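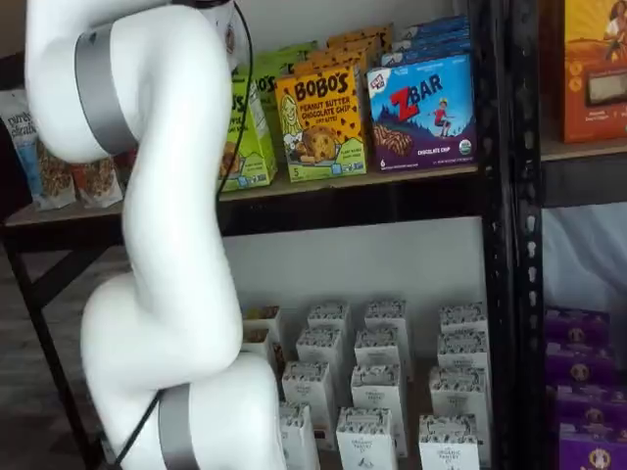 The arm at the snack bay, with the cable running down its right side.

Shelf cell upkeep, Prilludholm

The pictures on this page come from the Nultia shelf cell at Prilludholm, a single white arm standing in front of two bays of packaged food. The notes cover how the cell is set up and what gets looked at on a normal service day, which for us is Thursday. They were written for people taking over a shift who already know how to lock out the arm and use the pendant.

Position and reach

The base is bolted to a steel plate and the plate is bolted to the floor. Reach is taught from the black upright between the two bays, and every shelf position in the program is an offset from it. If someone shifts the shelving, even by a finger's width, the offsets are wrong and the whole bay has to be taught again. Check the upright first. There is a paint mark on the floor behind its foot, and the foot should cover the mark completely.

The wooden shelf boards sit on black metal beams and can lift at one end if a beam hasn't seated in its slots. Push down on both ends of each board before the first run. A board that rocks will put the boxes at the wrong height and the arm will fault on approach.

Cable

The black cable is left outside the arm on purpose. It was clipped tight when the cell was first put in, and it wore through at the second clip. Now it has a bit of slack so it can follow the joints. Run the arm through its full travel at slow speed and watch the cable the whole way. It shouldn't catch on the front edge of the shelf or wrap under a joint. If it does, reset the slack from the top and try again. Don't tape it. 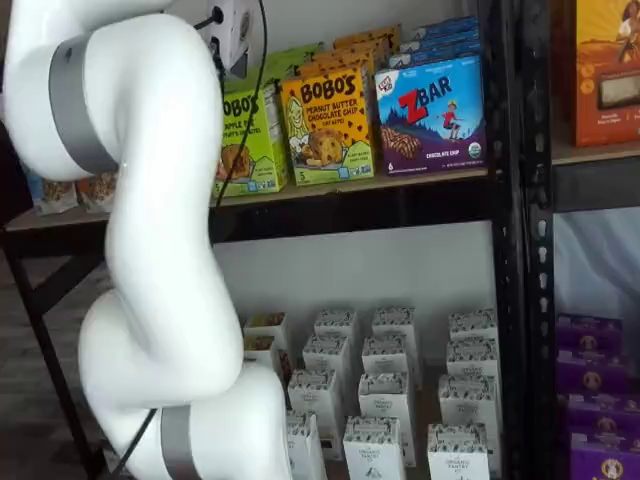

Joints and bands

Wipe the grey bands with a dry cloth. No solvent on them, and no spray anywhere near the joints. The white covers can take a damp cloth and a drop of dish soap. While you're there, feel for any lip between the band and the cover on either side. A lip means the cover has worked loose and the screws under it want checking with the small torque driver, which lives in drawer 11.

The joints are greased every 4000 hours by the Flistirico people and we don't open them ourselves. What we do is listen. Send each joint through its travel on its own, at low speed, with the fans off in the room. A steady hum is fine. A tick that comes back at the same angle every time gets written in the book with the joint number and the angle.

Stock on the shelves

The cell is checked with real product, and the layout matters. Snack boxes go on the upper board, with the labels facing out and spare boxes lined up behind them. The small white Organic Pantry cartons go on the lower shelf. They are light and tall, so they tip easily, and they don't need to be in perfect rows. The program finds each carton by its front face, and a bit of stagger is a better test than a straight line.

Purple boxes stay in the right-hand bay, stacked. Granola bags go to the far left of the upper board.

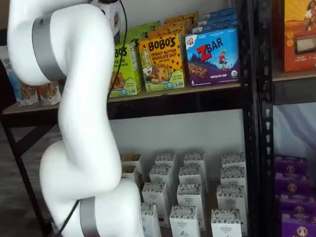
Swap out any box with a crushed corner or a torn label. Old stock goes in the bin under the bench – please don't put it back on the shelf for the next person to find.

After the checks

Run program 36 from start to finish at quarter speed, then again at full speed. Stay outside the tape for both. If it stops on fault 929, the arm has met something before it expected to, and nine times in ten that's a shelf board sitting high. Clear it, reseat the board and start over from the beginning of the program.

Write up the run in the book, park the arm, and hang the pendant back on its hook with the cord coiled. The next full service is in April. Spare covers and one spare cable are on order through the Joseph depot.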